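Memoria del proyecto: planificación de la compra de una célula de picking para el taller
Grado en Ingeniería Mecánica, asignatura de Proyectos
Entrega: 20 de abril de 2021

1. Punto de partida

El encargo era preparar un presupuesto para automatizar la recogida de piezas a granel en el taller de Menari, una empresa de herrajes y juguete de madera. Nos dieron tres ofertas ya pedidas y un mes para recomendar una. Conviene decir desde el principio que la pregunta venía mal planteada: se nos pidió elegir proveedor antes de saber si hacía falta comprar algo.

2. Las ofertas

Kastisance propone la célula completa, con brazo, pinza, visión y vallado. Son 118 mil euros, puesta en marcha incluida, aunque el documento no define qué significa «puesta en marcha». Hegedűs vende el brazo reacondicionado y deja la integración al cliente. Nikia ofrece un alquiler de 30 meses con opción de compra y una cuota que parece razonable hasta que se suman el mantenimiento y el seguro, que van en hoja aparte.

Las tres dan por resuelto el agarre. En los folletos las piezas salen siempre ordenadas y bien separadas, cosa que en el taller no ocurre. Preguntamos a los tres proveedores por la tasa de fallos con piezas apoyadas unas en otras y solo contestó Nikia, con una cifra que no indicaba ni el tipo de pieza ni el número de intentos. No la hemos usado.

3. Lo que no aparece en el precio

Hicimos una lista de partidas ausentes y la valoramos con tarifas del propio taller. Faltan la bancada, la toma eléctrica, los dedos de repuesto para la pinza, la formación de los operarios y las horas de programación cada vez que cambie la referencia. Todo ello encarece la oferta de Hegedűs alrededor de un 37 %, con lo que deja de ser la barata. En la de Kastisance el aumento es menor, pero depende de una cláusula sobre cambios de pieza que pedimos aclarar y que seguía sin respuesta al cerrar esta memoria.

Tampoco nos convence el plazo de amortización. El cálculo que nos pasaron supone 2 turnos completos, y el taller trabaja uno.

4. Condiciones para una prueba previa

Antes de firmar nada proponemos exigir una demostración con material parecido al real: piezas alargadas de madera, echadas sin colocar en una cubeta metálica de paredes inclinadas. 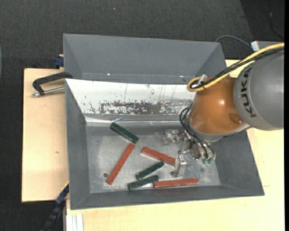 La prueba debería incluir piezas pegadas a la pared y piezas en contacto entre sí, y registrar todos los intentos, también los fallidos. Un vídeo editado no sirve. Si el proveedor quiere cobrar la demostración, que la cobre — sale más barata que una célula parada —, pero que el importe se descuente del pedido.

También pedimos que la cubeta sea la del taller o una de la misma geometría. La sujeción a la mesa puede ser provisional durante el ensayo; en la oferta definitiva tiene que figurar como partida, con su precio.

5. Recomendación

No recomendamos ninguna de las tres ofertas tal como están. Si Menari quiere avanzar, la de Nikia es la que menos compromete, siempre que la cuota incluya el mantenimiento y se pueda rescindir tras la prueba. Los ensayos podrían hacerse en mayo, si hay hueco en producción. Queda pendiente comparar todo esto con un alimentador vibratorio y un operario a media jornada, alternativa que no entraba en el encargo y que a nuestro juicio debería haber sido la primera en estudiarse.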